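The Doorway Problem

Two arms, one gap in the wall, and a planner that would rather freeze than guess

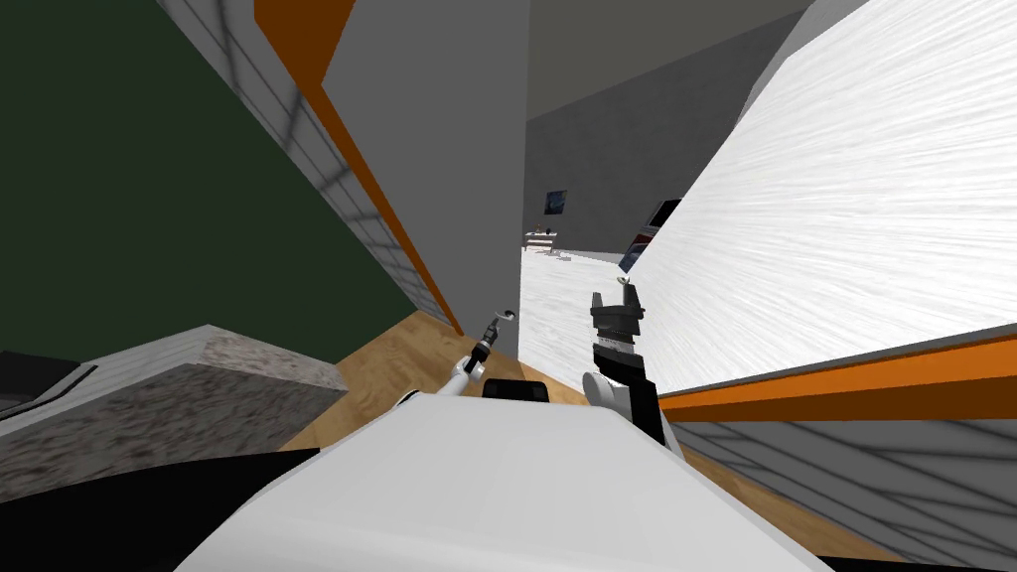

The planner isn't stuck, one of the engineers told me, it's being polite. The solver has a path. It has had a path the whole time. It just can't prove that the path is safe inside the time budget, so it asks for more time, and then it asks again.

That was my first five minutes at Altau, on the second floor of an old print shop in Sketstead, and it covers most of what I learned there over the next few hours.

The software is called Plestutmont. It does whole-body planning for two-armed mobile robots, meaning base, torso and both arms get solved together as one problem. Most shops split it up. Drive first, park, then move the arms. Works fine in a lab with wide floors. Works badly in a home, where the robot has to pass a kitchen counter and go through a narrow opening with its elbows in.

So, doorways. Simulated ones, mostly. The test apartment has a counter, a wood floor, a tight passage and a room at the far end with a little table in it. The team runs it over and over with small changes. Move a wall a finger's width. Tilt the camera view. Swap what's on the end of an arm, a hook on one side, a parallel gripper on the other, and watch the collision model complain.

And it does complain. The hook is the worse of the two. A curved tip is hard to wrap in simple shapes, and simple shapes are what the checker likes because they're quick. Make the wrapper too fat and the robot believes it can't fit anywhere. Too thin and it clips the trim.

The current regression suite is 934 doorway runs. In March the planner finished 446 of them inside the time limit. Nobody would give me today's number for print. Better, they said. One guy made a so-so motion with his hand.

What changed since spring is mostly dull stuff. Caching. The old version rebuilt its distance map every time the base moved, all of it, even the parts of the room that hadn't changed. Now it keeps the walls and only redoes what's near the arms. Somebody also found a unit bug in the joint limits that had been there since the first commit. Degrees in one file, radians in teh other. There was cake.

The perception side is shakier. In the sim the planner can be handed perfect walls, which is cheating, and everybody there calls it cheating. So there is a second mode where it only gets what the cameras would see. Tilted view, big piece of the robot's own body in the way, not much floor. The self-filter has to throw out the torso and arms before anything else happens, or the robot plans around itself like it's furniture. I watched a run where it did just that. Sat there. Timed out.

Fabbri, the replay tool, is what I'd have paid for. It lets you scrub backwards through a failed plan and see every branch the solver dropped and the constraint that killed it. It started as a debug script and its still ugly, gray boxes and tiny text, but the engineers keep it open all day. One of them has it on a seperate monitor turned sideways.

Next up is real hardware in a real hallway. They have the tape measure out already. The plan is to start with the arms folded, slow speed, a person on the stop button, and to log everything into Fabbri from the first run.

I asked what happens if the planner gets halfway through a door and runs out of time. It stops where it is, and then it backs out along the path it came in on, that part is hard coded. The reverse move took longer to write than anyone wanted to tell me.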